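ok so the sim write-up for Bullumano is finally readable, and a few of you asked what we did, so, short thread

we train one pick-up policy completely in simulation. no real arm until April (if the lab move goes to plan, ha). everything is rendered, the table is white, the cube is red, life is simple

the question Gisela Garrido and I kept fighting over: does the policy need more episodes or just more viewpoints per episode? I was team episodes. loudly

so we fixed the budget at 2348 episodes and changed only what the policy gets to look at. same network, same 20 hours of training, 3 seeds each

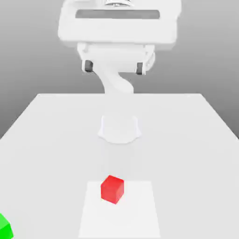 red cube in both renders, and they look like very different problems to a small network
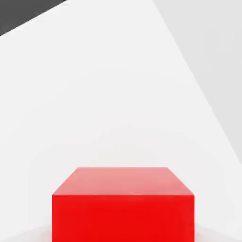 Does the policy get depth as well as color?
Only color. We tried depth back in the Postent version and it made training slower without helping the grasps, so we dropped it.

results! two views beat one on every seed. the gap is biggest when the cube starts rotated, which I did not see coming at all

the single-view runs mostly fail the same way - the fingers come down a little short and the policy just keeps retrying the same spot. I watched way too many of these

Gisela was right, I owe her lunch at that noodle place in Bredby (she has already picked the date)

caveat before anyone runs off with this: plain background, flat lighting, one cube to pick. Johanna Gisler is adding messy textures now and I expect our numbers to drop

code goes up once I clean out the paths with my own username in them. if you want the configs sooner, message me - they're ugly but they run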